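Section 8: Running the tidying demonstration for visitors

8.1 Scope

This section covers the litter pick-up demonstration as given to visitors on an open day, in the furnished demonstration room at the Bittencourt site. It assumes that the robot has been unpacked, mounted and calibrated as described in the earlier sections, and that the Ulteck controller has passed its start-up checks. It does not cover hand-over to a customer site. Text revised Feb 28, 2026 by Rosângela Meireles.

The demonstration consists of two tasks. In Task A, the robot lifts a piece of light litter from the floor and drops it into a bin. In Task B, the robot moves the bin to a new position. Task A may be shown alone. Task B must not be shown unless Task A has been run at least once on the same day.

8.2 Preparing the room

1. Switch on the room lights. Set the blinds so that direct sunlight does not fall on the floor tiles. Polished tiles return strong reflections, and the floor segmentation is sensitive to them.

2. Leave the furniture and the ordinary household items in place. The Flimico room map was recorded with the furniture in position, and a cleared room will produce map errors at start-up. Small items on table tops and cabinets may be changed without a new map.

3. Place the bin on the floor within reach of the arms. The working floor area must be clear of loose shoes and bags.

4. Check all mains leads on the floor. Leads and power strips may stay where they are only if they lie outside the working area. 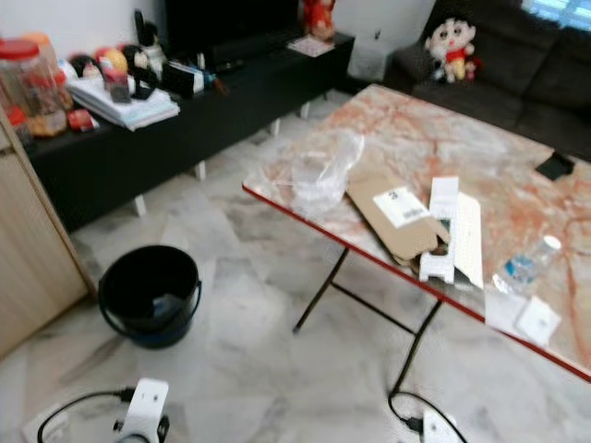

5. Walk the visitor line and mark it with floor tape. The line must be outside the full reach of both arms. Add the margin given in the safety sheet for your arm length.

6. Confirm that the emergency stop can be reached from the operator's position without crossing the visitor line.

CAUTION: Do not run a lead under the visitor line. If there is no other route, use a rubber cable cover.

8.3 Start-up

1. Turn the main switch on the controller to ON and wait for the steady lamp. Start-up takes 45 seconds.

2. Open the Nulent operator panel and select DEMO, then TIDY.

3. Home both arms. Keep all persons behind the visitor line while the arms are moving.

4. Check the head view and both wrist views on the panel. Each view must refresh without stalling. If a view stalls, go to fault code 33.

5. Set the arm speed to LOW. The speed must not be raised while visitors are present, even at their request.

8.4 Running Task A

1. Place one piece of litter on the floor near the bin. Use a paper wrapper or a crumpled sheet. Do not use glass, metal or anything containing liquid.

2. Step back and announce the start of movement to the visitors.

3. Press RUN. The robot closes on the litter, lifts it and moves to the bin. The drop height is preset and should not be altered.

4. When the arm stops, check the wrist view before telling visitors that the task is complete. The whole mouth of the bin should be in view, and litter lying on the base should be easy to tell apart from the liner.
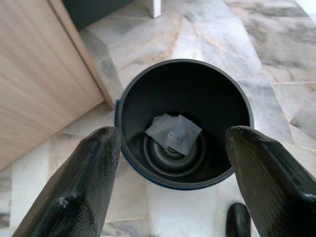
5. If the litter has caught on the rim or has fallen outside the bin, press HOLD and then RETRY. Two retries are allowed. After a second failed retry, end the run and home the arms.

6. Empty the bin between groups. A full bin changes the depth reading and may cause the arm to stop early.

NOTE: Dark liners return a weak depth signal. If code 1791 appears, wipe the wrist camera cover with a dry cloth and repeat the check in 8.3, step 4.

8.5 Persons in the working area

An assistant may enter the working area to place litter or to reset the bin, but only while the panel shows HOLD. The operator gives the word to enter and the word that the area is clear. Visitors do not enter at any time.

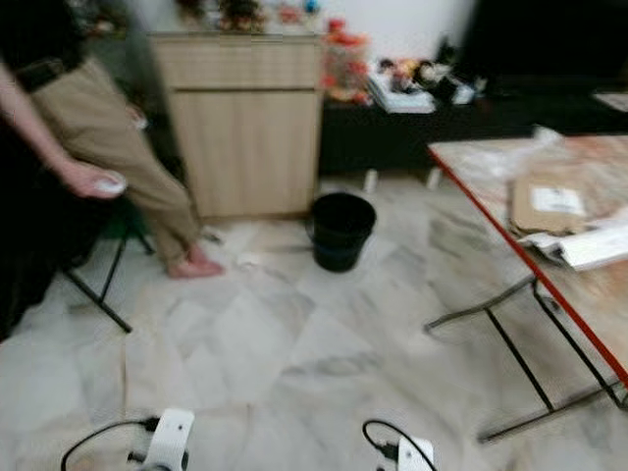 Motion commands stay locked until the operator has released HOLD with the key. The assistant should approach from the side, in clear sight of the operator, and should not lean over either gripper. Litter is set down in open floor beside the bin, as with the crumpled paper on the tiles near the black bucket, so that an arm can come down on it without touching the furniture. Once the litter is down, the assistant returns to the visitor line by the same route.

WARNING: The head view does not cover the floor directly behind the robot. Look round before releasing HOLD.

8.6 Shutting down

1. Home both arms and set the panel to IDLE.

2. Turn the main switch to OFF. Wait for the lamp to go out before unplugging the controller.

3. Wipe the gripper fingers with a dry cloth. Do not use solvent on textured finger surfaces.

4. Enter the number of runs, retries and fault codes in the demonstration log.

For fault codes, see Section 9.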